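Verkthorpe Catalog of Reissued Arcade Games
Data card and README, version 3

Maintained by the Cotero Games Archive
Record editor: Zoila Cárdenas
Last revised: May 9, 2026

Summary

The Verkthorpe Catalog is a table of arcade games that were later released for home consoles, handheld systems or personal computers. Each row describes one reissue of one game. The current version holds 1,559 rows. A game that was reissued on several systems has a separate row for each, and all of those rows share a single game number.

The catalog records release information only. It contains no game software, no system files, no box scans and no sound recordings, and the Archive cannot supply them on request.

Files

reissues.csv contains the main table.
games.csv contains one row for each original arcade game, with its first known title and year of release.
sources.csv lists the printed and online sources cited in the other two files.

All files are plain text in UTF-8, with commas between fields and a header row at the top. Fields that contain a comma are enclosed in double quotation marks. Empty fields mean that the information is not known. A dash means that the field does not apply.

Fields in reissues.csv

game_id: number of the original game, matching games.csv
title_reissue: title as it appears on the store page or package
system: console, handheld or computer
region: territory of sale
release_year: four digits
release_month: two digits, or empty
format: cartridge, disc, download or built-in
kind: emulated, ported or remade
display_options: screen filters, rotation and borders, where documented
online_scores: yes, no or withdrawn
delisted: yes or no
source_id: number of the source, matching sources.csv

The field "kind" requires some care. A reissue is marked "emulated" when the publisher or developer states that the original program is being run. It is marked "ported" when the program was rewritten for the new system with the same rules and stages. It is marked "remade" when graphics, stages or rules were replaced. Where the publisher makes no statement and no reliable source is available, the field is left empty.
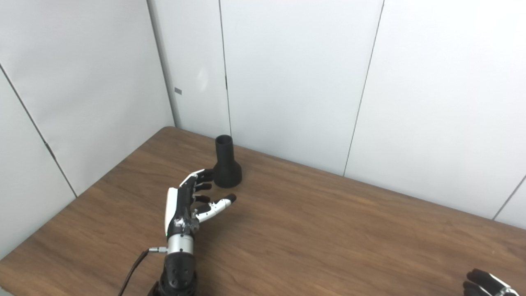
Titles are entered in the spelling used for the region of sale. Japanese titles are given in Roman letters, with the original characters in a separate column of games.csv. Subtitles follow a colon, even where the package uses a dash or a line break.

Collection and review

The first version was compiled from the card index of the Plosent magazine library, which covers reviews and release lists printed in game magazines. Download releases were added in the second version from store listings and publisher announcements. Version 3 adds the delisted field and corrects release years for 30 rows.

Every new row is entered by one editor and checked by another against the cited source. When two sources disagree on a date, the catalog follows the publisher's own announcement and records the second source in the notes column of sources.csv. Rows that rest on a single magazine listing, with no later confirmation, are retained and marked "unconfirmed" in the same column.

Known limits

Coverage is strongest for North America and Japan. European releases before the download era are incomplete, particularly those sold under a different title in each country. Games included as bonus items inside other games have been entered only when they can be played from start to finish.

The delisted field reflects the status of a title on the day it was checked. Titles return to stores without notice, and users who need the present status of a title should consult the store directly.

Compilation discs present a further difficulty. Each game on a compilation has its own row, so a simple count of rows by year will overstate the number of products sold. Users who wish to count products should group the rows by system, region and source_id before counting.

Tools

A small command-line program named Paul is distributed with the catalog. It checks that every game_id and source_id in the main table has a match in the other files and prints a list of rows that fail. It does not change any file. Contributors are asked to run Paul before submitting corrections.

Corrections

Corrections should be sent to the record editor with the game number, the field concerned, the proposed value and a source that can be consulted by others. Personal recollection is welcome as a lead but cannot be entered as a source. Accepted corrections appear in the next version, and the previous value is kept in the change log.

Terms of use

The tables may be copied, altered and redistributed, including for commercial purposes, provided that the Cotero Games Archive is credited and the version number is stated. Game titles and system names remain the property of their respective owners.

Suggested credit

Cotero Games Archive, Verkthorpe Catalog of Reissued Arcade Games, version 3.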